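Cómo guardar las bolsas de plástico para usarlas otra vez
Por Vibeke Riis

En mi casa de Clollville llegamos a tener 60 bolsas en un cajón. Con este método se encuentran enseguida.

Primero, saque el aire. Ponga la bolsa sobre la mesa y pase la mano desde el fondo hasta las asas.

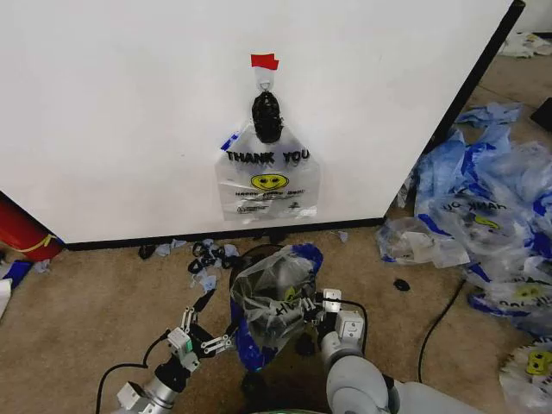 El gancho adhesivo es lo más práctico para tener una bolsa a mano. Péguelo en una superficie lisa y limpia. Junte las asas, gírelas y cuélguelas, como la bolsa de "THANK YOU" en el panel blanco. Yo no cargo el gancho con más de 500 gramos.

Segundo, revise las asas. Si una está rota – pasa mucho con el plástico fino – la bolsa va al reciclaje. 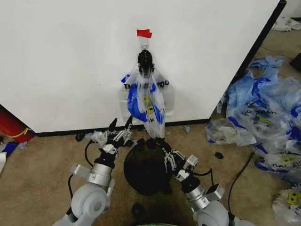
Tercero, doble las demás a lo largo, en tiras, y guárdelas de pie en una caja. Con 30 bolsas es suficiente para una familia.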